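Von: Amarachi Wike
An: Wetterliste
Betreff: Re: Rauch im Tal, Messwerte und Fensterfrage
Datum: Montag, 1. Juni 2020

Hallo zusammen,

Aminu Ekwueme schrieb:
> Seit gestern Abend riecht es bei uns am Südhang wie in einer
> Räucherkammer. Der Wetterdienst meldet "leichten Dunst". Hat jemand
> brauchbare Zahlen? Und stimmt es, dass der Wind heute Nacht dreht?
> Zainab meint ja, Chidubem meint nein, ich meine inzwischen gar nichts
> mehr.

Leichter Dunst ist hübsch. Vom Küchenfenster aus sehe ich die Antenne auf dem Stito nicht mehr, und die ist sonst schwer zu übersehen, sie war ja teuer genug.

Zu den Zahlen: Der Waldbrand hinter Sangkhawat hat nach dem Stand von heute Mittag 3.000 Hektar erfasst. Die 4.000, die gestern über die Liste gingen, waren das abgesperrte Gebiet, das ist ein Unterschied, auch wenn es sich weniger dramatisch weiterleitet. Mein Sensor steht auf 1.940 Metern und zeigt seit dem Morgen klare Luft. Der Rauch liegt also darunter, unter der Inversion, bei uns. Oben ist Kaiserwetter, falls jemand neidisch werden möchte.
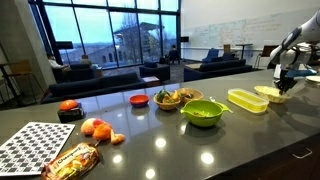

Theke und Sitzecke am Fenster.

Zum Wind: Zainab und Chidubem haben beide recht, was ich ihnen ungern schreibe. In der Höhe dreht er gegen Mitternacht auf West, am Boden merken wir davon vorerst wenig. Erst mit der Front am Mittwoch wird richtig durchgelüftet. Das Modell, das Chidubem so liebt, rechnet dazu noch Böen bis 30 Knoten. Es hat uns im Winter auch Schnee bis in den Ort versprochen, ich habe die Schaufel noch im Flur stehen.
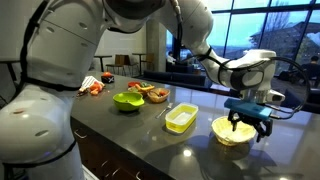 Zur Fensterfrage: zulassen, auch nachts. Wer lüften muss, tut es am frühen Nachmittag, da hebt sich die Schicht ein wenig. Ngozi Oyewole hat nach den Werten aus Vornus gefragt. Die Station dort sendet seit Samstag durchgehend denselben Wert, ich würde ihr eher die Uhrzeit nicht glauben als den Feinstaub.

Wer selbst misst, schickt mir bitte Höhe, Uhrzeit und Gerät mit. "Bei uns ziemlich dick" kann ich schlecht eintragen – ich habe es versucht, die Tabelle nimmt es nicht.

Die nächsten Werte kommen morgen früh, sobald ich den Sensor ausgelesen habe.

Gruß
Amarachi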